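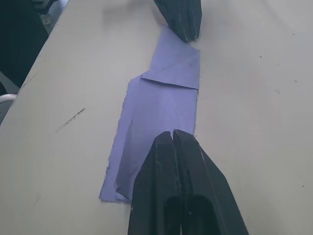
Chapter 2: Picking a Gripper, or Why I Make Every Hand Fold Paper

By Azadeh Soltani
August
Print this chapter | E-mail to a colleague
Filed under: Teaching Materials > Robotics > End Effectors

When I started teaching this course, I opened the gripper chapter with a table. It had payload, stroke, closing force, weight and price, and my students would read down the columns, pick the biggest numbers and go to lunch. Then they'd get to the lab and discover that a hand with plenty of closing force can be hopeless at picking up the corner of a sheet of paper.

So we start with paper now. I love paper as a test piece! It's cheap, it's everywhere, and it punishes sloppy work right away. A wooden block forgives you for arriving a little too high or a little crooked (the fingers close, the block shuffles into place, everybody claps). A sheet lying flat on a table gives you almost nothing to grab. Come in too high and you close on air. Come in too low and you're pushing on the table, and you'll hear the arm complain about it.

Folding is harder still, and it's where having two arms earns its keep. One hand can hold an end down while the other lifts and turns a corner over. Have a look at the lavender sheet at the start of the chapter, with its triangular flap and its ragged left edge. A crisp new sheet is the easy case, and I'd like you to work with creased and torn ones as well, because a wrinkle changes where the paper lifts and which way it wants to go when you let it down.

Look at the fingers too. They're black, with blunt, angular tips, and they've picked up plenty of small scratches. Scuffed fingers are worth your attention when you compare hands. A catalog photo shows you a finger on its best day, and you'll be working with the one that has been scraped along a tabletop all semester. Before you blame the controller for a missed pinch, wipe the tips and check that they still meet.

In this chapter we'll compare three parallel hands, which I'll call by the names on our lab shelf: the Horkent, the Dolau and the Godoy. All three ride on the same pair of arms and take their commands from the same controller, the Tilesico, so that what changes between runs is the hand and (as far as we can manage) nothing else. My own log has 216 fold attempts in it, 51 of them with the Godoy, which I know is lopsided. I ran out of afternoon. You'll do better in Exercise 2.

A word about cameras before we get going. Each arm carries a small one near the hand, and the view from there is wonderful for judging how the tips line up with an edge. It's poor for judging height. From up close and behind, a finger hovering over the sheet and a finger touching it can look very much alike, and I've lost a good many folds by trusting my eyes on that. We'll try a second viewpoint in Section 2.4, and you can decide for yourself whether it's worth the extra cable.

What you'll need for this chapter:

- two arms with matching parallel hands
- a stack of paper, around 200 sheets, in a color that stands out from your table
- masking tape and a soft pencil for marking start positions
- a notebook, a real one, for writing down the misses

Please do write down the misses. Say what the hand was doing when the fold went wrong: did it slip on the pinch, drag the sheet sideways, or let go before the flap was down? A bare success rate won't tell you which finger to change.

2.1 Getting Hold of an Edge

Tape nothing down for this first one. Lay a fresh sheet on the table, mark two of its corners with the pencil, and bring one hand in slowly with the fingers open.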